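About Sillville Computer Workshop

Hi, and welcome! I'm Sevim Karaca and I run Sillville Computer Workshop, which is a repair shop in the front and a small school in the back, or maybe the other way round depending on which day you walk in. We fix desktop computers, we build them, and we teach people in town how to do both. If you found us because your machine won't start and you just want the hours, they're on the contact page – go there first and come back to this one when you're calmer.

How we got going

I started out at a folding table in the old Trenance building with one lamp and a box of screwdrivers. People would bring in a tower, I'd open it up, and more often than not they'd pull over a chair and want to know what everything was. I liked that part better than the fixing! So when the unit on Van der Merwe Street came up I took it, and Riaan Mnguni came in with me. Riaan does most of the bench repairs and all of the ordering. I do most of the talking, as he'll tell you.

We have 12 bench spaces now and a wall of shelves holding 800 loose parts, every one of them in a labeled drawer. (I did the labels over one very long winter. Please put things back.)

What we teach

Our main class is called Zenis, after the name painted on the first bench we bought, and it runs for six evenings. You get an older desktop that's been opened up for you, and by the end you've had every piece of it out and back in. Week one is cases, cables and where to put your screws so you can find them again. Week two is memory, and I always tell people to look at the latches before they touch anything, then find the notch, then push. You'll push harder than you think you should and it will feel wrong the first time. It's fine.

Week three is the processor, and that's the one everybody gets nervous about. A processor is a small square thing that costs real money and it only goes in one way. You hold it by the edges. You find the little mark on the corner and match it to the mark on the socket, you lower it straight down, and you don't press. If it isn't sitting flat, lift it and look again. Then the lever goes over, and there's a bit of a creak, and I've watched grown adults shut their eyes for it.

Before anybody goes near a real board we spend plenty of time just on picking up and setting down. It sounds silly, I know! But a chip is slippery and thin, and the edge of a socket is easy to catch with a corner, so it's worth getting your hands used to it. After that come the boards themselves: learning to tell a memory slot from an expansion slot, what the capacitors are, where the socket sits and how its lever moves.
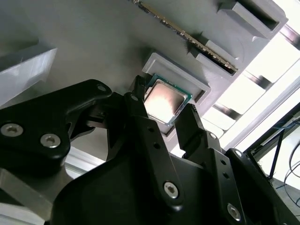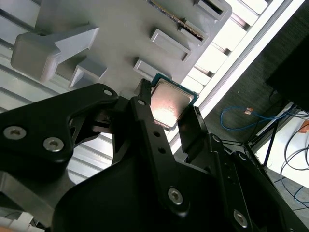 Processors in the first two, motherboards in the next two.
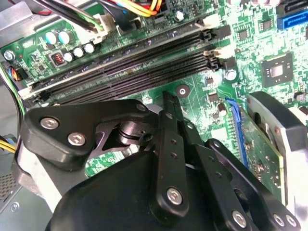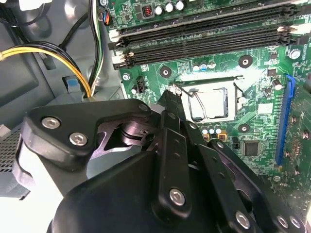 Ayanda Le Roux wrote to us after taking Zenis in September: I signed up thinking I'd be the only one who had never opened a computer, and I was one of five. The processor evening was my favorite. I must have lifted mine out and started over more times than anyone, and Sevim just kept saying look at the corner, look at the corner. I've since put more memory in my mother's machine and swapped the processor in my own, and I still say it out loud.

I love getting notes like that, so please keep sending them.

The repair side

Bring your desktop in any weekday before six and we'll open it while you're standing there if we're not swamped. Looking is free. If it needs parts, Riaan will write you a price before he orders anything, and if it isn't worth saving he'll say so. We don't do phones, and we don't do printers (we tried printers, never again). Laptops depend on the laptop.

We also take old desktops off your hands. Boards that still have life in them go to the class benches, and so do cases, provided the side panel comes off without a fight. Take your hard drive out first, or ask us to and we'll hand it to you on the spot.

Friday open bench

Every Friday from four o'clock the back room is open to anyone who's taken a class with us. Bring a project, or just take something apart from the practice shelf. Pongsak Intarasuk looks after the room on Fridays and makes the coffee, which is strong. There's no charge, but let us know you're coming so we can save you a bench.

The next Zenis class fills up from the waiting list first. To get on it, call the shop or put your name in the book by the register.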